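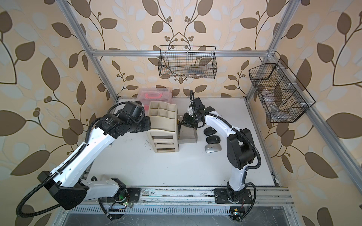 Hatice Uysal wrote in to ask why a drawer that was tidy in the morning is a jumble by teatime, and is it the drawer's fault? Good question. Bit of both, so let's get into it.

60 shares | 3 comments

WHY DO DESK TIDIES HAVE SO MANY BITS?

Think of a big empty box. Chuck in a computer mouse, a pencil sharpener, ten paper clips, a rubber. Now find the clips. Not easy! Small things slide down past big things and end up at the bottom. Every time you shake the box or rummage about, they slide down a bit more.

A desk organiser stops the sliding. It has walls. Each wall says "you stay on that side". Open squares on top for stuff you grab all the time - pens, scissors, a ruler. Drawers underneath for stuff you want now and then.
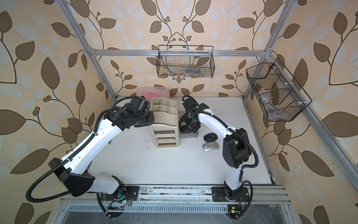 Beige desk organiser, near the back of a white table.

Tall things stand up, flat things lie down. That's the main rule. A pen standing up takes hardly any room. Same pen lying down takes up a whole strip of desk. Try it with your own pens, then try with a handful of them.

WHAT ABOUT A COMPUTER MOUSE?

Awkward one. Too fat for a pen pot, and it won't stand on its end for long. A mouse wants a drawer, or a shallow tray, or a basket. Before you put one away:

- has it got a lead? Wrap it in a loose loop, not tight, tight loops can hurt the wire
- no lead? Look for a little switch underneath and turn it off, saves the battery
- check it fits BEFORE you shove. If the drawer wont shut, don't push harder

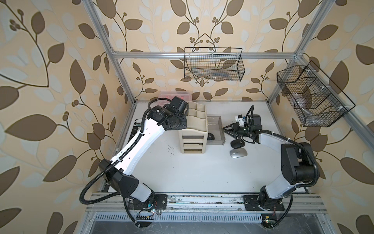

See-through drawer pulled out, a black mouse and a silver-grey one beside it.

SEE-THROUGH OR NOT?

Clear drawers are handy. You can peek without opening. Wire mesh baskets do nearly the same job, they're mostly holes, and dust falls through instead of sitting in the corners. But small things fall through too! So no paper clips in mesh. Ever.

Solid colours hide the mess. Nice for grown ups. But then you need a label, or a good memory.

WHAT ARE THOSE TINY LINES?

Some organisers are 3D printed. Melted plastic gets laid down in thin layers, one on top of another, until there's a whole shape. Look closely at the side and you might spot the layers, like pages in a book. Run a fingernail across them - bumpy.

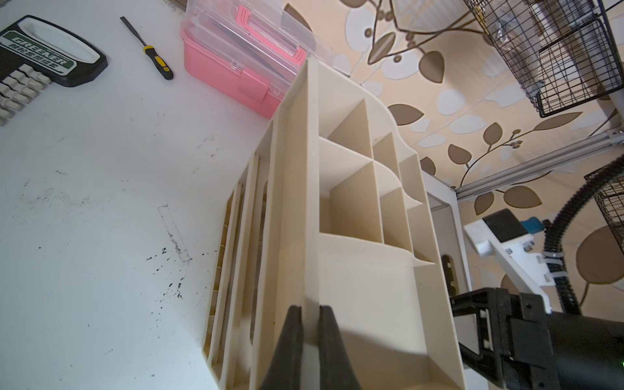
Square cubbies and narrow slots, close up.

TRY IT

Make your own. Cereal box, four yoghurt pots, scissors, tape. Ask an adult to do the cutting. Cut the box so it's about as deep as your hand is long, stand the pots inside, tape them so they dont wander. Leave a gap at one end for flat things.

Then Hatice's problem. Put three things back each time you take one out, just for a day, and look at it again at teatime. Hryhorii Pylypenko says he lasted till lunch.

3 comments | Share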